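The Hawthorne Terminal Letter

Berth 6, Again

Tuesday, March 29, 2022

Regular readers of this letter will know that the rebuilding of Berth 6 has been "entering its final phase" for longer than some of our apprentices have been employed. I am pleased to report that it has now entered a different final phase. The new fender panels are on the quay wall, the bollards have been painted a yellow you can see from the highway, and the crane rail has been surveyed, re-surveyed, and surveyed a third time by a man who disagreed with the first two.

The short version, for those reading on a phone in the truck queue: the berth will be 275 meters long when it opens in September, up from a length that everybody remembers differently. It will take one large ship or two modest ones, provided the two modest ones are on speaking terms. The old berth could manage this only on paper. In practice the second vessel spent its visit with its stern hanging out past the dolphin, and the line handlers had to walk out along a catwalk that I would not have let my dog use.

The delay, since you will ask at the gate anyway, was the dredging. Drernov Marine had allowed nine weeks to clear the pocket in front of the wall. They hit the remains of the original coal jetty in week two. It was on none of the drawings. It was, however, in a framed photograph in the canteen, where it had been hanging over the microwave for as long as I have worked here, with a steamer tied up to it. Several of us had eaten lunch under that photograph every day of the planning period. Drernov have been very polite about this.

Eighteen of the old timber piles came out whole, and one came out in pieces, for a total of 19. If anyone would like an old pile, please speak to the yard office. They are long, black, and smell like low tide. My brother-in-law took half of one for his garden and his neighbors have written to him.

Trucks and the new gate

The gate is the part most of you care about, judging by my inbox. The Stesus booking system goes live for export boxes first, imports to follow when we are sure exports are behaving. You book a one-hour slot, you arrive in it, and the barrier reads your plate. If you arrive early you will be sent around to the holding lot by the grain silos. If you arrive late the system offers you the next open slot, which during the trial was quite often the following morning.

We ran that trial with 817 truck visits over two weeks. Mélanie Petrenko in gate operations has been through every one of them and has the spreadsheet to prove it. Average time from barrier to barrier came down, and the line on the access road no longer reached the bakery, for which the bakery has thanked us and then, on reflection, complained about the loss of trade. The plate reader did well in daylight. In rain at dusk it had trouble telling a B from an 8, and one driver from upstate was greeted for three days running as somebody else entirely. He said they seemed to have a better slot, so he kept quiet.
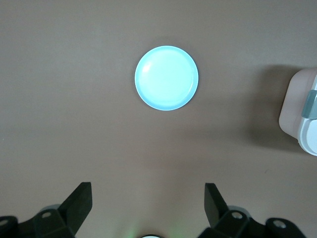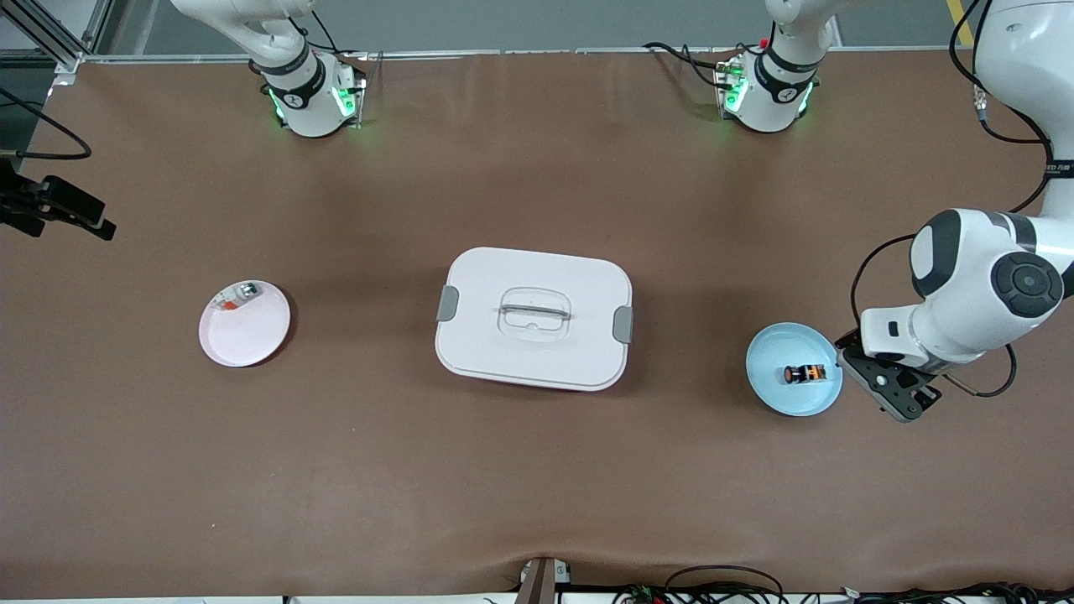
Light blue plate

A few points on bookings that keep coming up:

Swaps are allowed between drivers of the same company up to the start of the slot. They are not allowed between drivers of different companies, whatever you may have arranged at the diner.

The reference number on your booking is the one the guard wants. The container number is the one the clerk wants. Please have both. Reading the weight off the door in a confident voice satisfies neither.

Refrigerated boxes go to the north lane. The south lane has no power points and never has had, although there is a sign there suggesting otherwise. The sign is coming down once we find out who has the key to the bolts.

If the barrier does not lift, press the button and wait for an answer. Pressing it again starts the call over.

Rail

The Granent siding has been relaid and passed its inspection on the second attempt. The first attempt failed on a matter of eleven clips, which had been delivered to the other Granent, a feed store. The siding now holds a train long enough to be useful, and the switch at the inland end no longer has to be persuaded with a bar. We expect two trains a week through the summer. That may become three if the main line people find us a path that isn't at four in the morning, and I have been told they are looking. They were also looking last year.

Residents along Granent Road asked about noise at the March meeting. The flat answer is that a relaid track is quieter than a bad one, and the horn at the crossing is required by law, so the crews can't skip it as a courtesy. What they can do is keep to the required pattern and leave out the extra one at the end. I have passed that on to the crews. At least one of them looked guilty.

Power on the quay

Conduit for shore power went in while the paving was up, the only sensible time to do it and therefore a mild surprise. The cabinets themselves are a separate contract and will follow next year if the grant comes through. Until then Berth 6 will have a row of capped stubs along the back of the apron. They are painted orange. Please do not park on them, tie anything to them, or put out cigarettes in them. All three have been done already, and the concrete hasn't finished curing.

Lighting is further along. The new masts are up and the old floodlights come down after Easter, including the one that has pointed into the harbor pilot's bedroom since it was hit by a reach stacker. He has asked to be present when it is switched off.

Quay access until opening

The fence line moves twenty paces seaward next week, so the walkway to the tug steps will run behind the workshop for the time being. It is longer and it floods at the low corner, where pallets have been laid. Crew changes for the tugs should use the workshop door and ring ahead. Visitors still sign in at the main gatehouse, still need boots and a vest, and still can't borrow mine.

Suggestions for what to do with the canteen photograph have been coming in. It is staying where it is, but the engineers have asked for a copy.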